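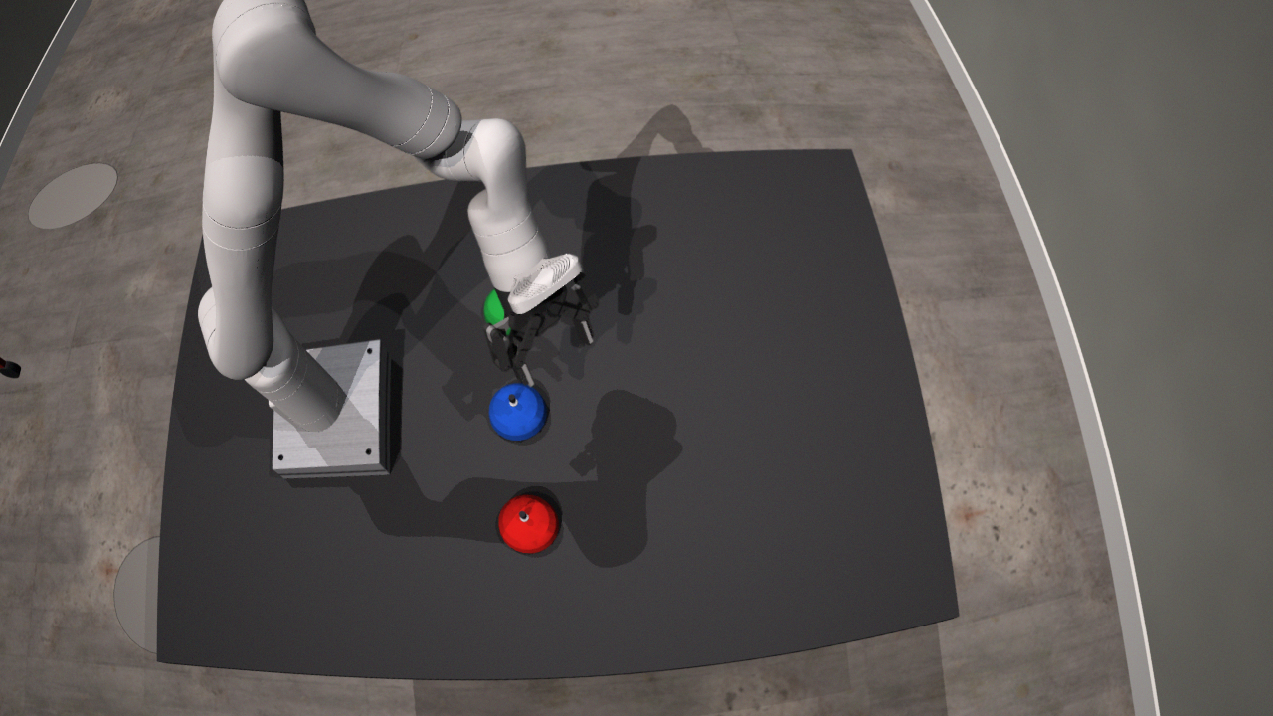 Alfie Bainbridge reckons a practice arm you can't drop on your foot isn't worth paying for, and he told me so twice before I'd even logged in to Flostbridge.

Reviews > Robots & Software

I rather like it, Alfie! It's a robot simulator from Lasberg: one grey arm, three coloured targets, and as many goes as you fancy. My laptop coped nicely, fan and all. 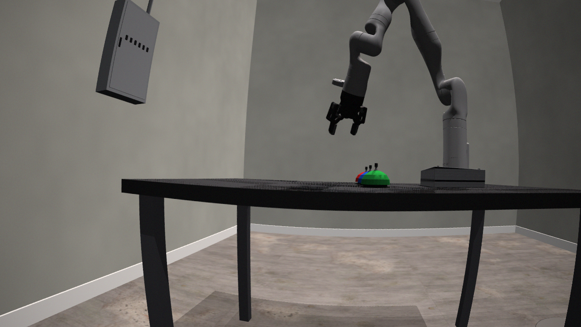
Getting about

Switching views is the best bit. I went round the room, then down to the gripper (lovely for lining up on blue), and lost most of an evening to it.

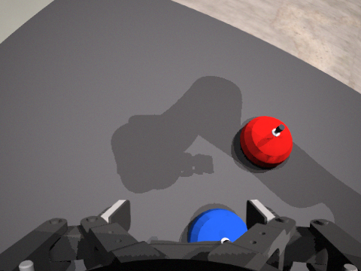

The menus are fiddly, mind, and I kept hitting reset when I wanted save. Two licences come in the box, so I gave the other to my brother.

We use cookies to remember your preferences. Accept | Manage
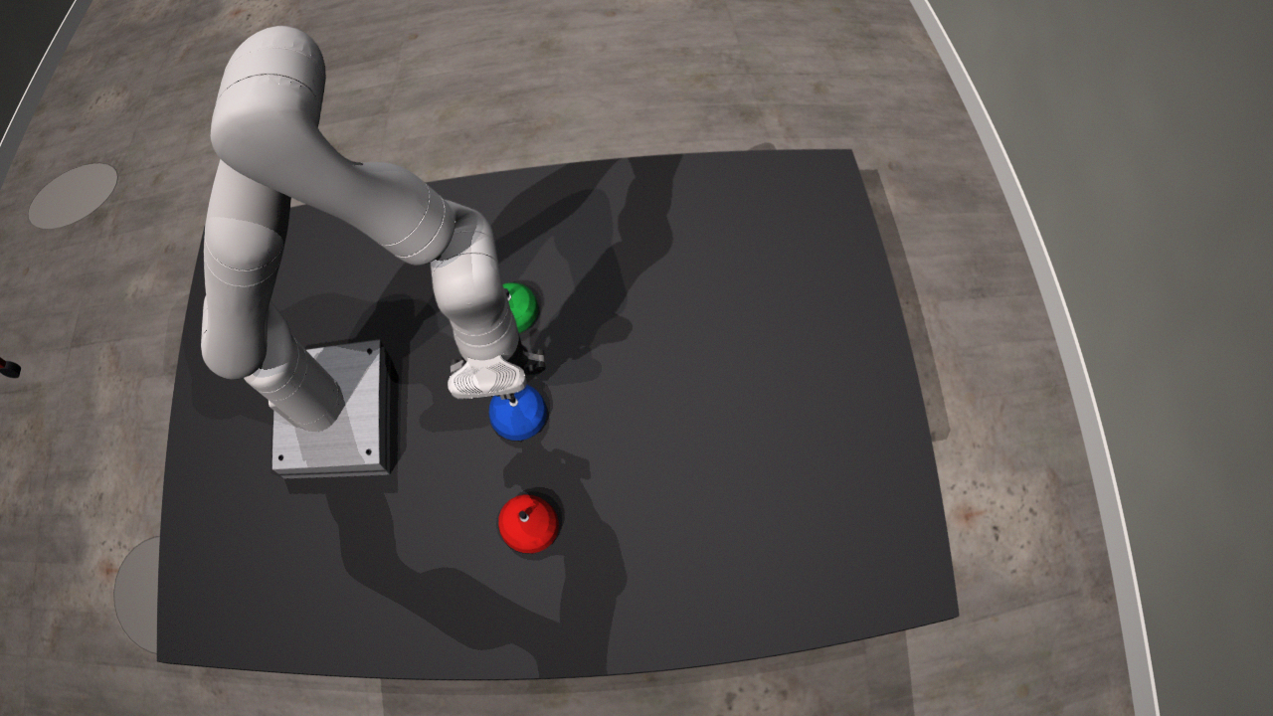
He's already better at it than me, and wants his own copy.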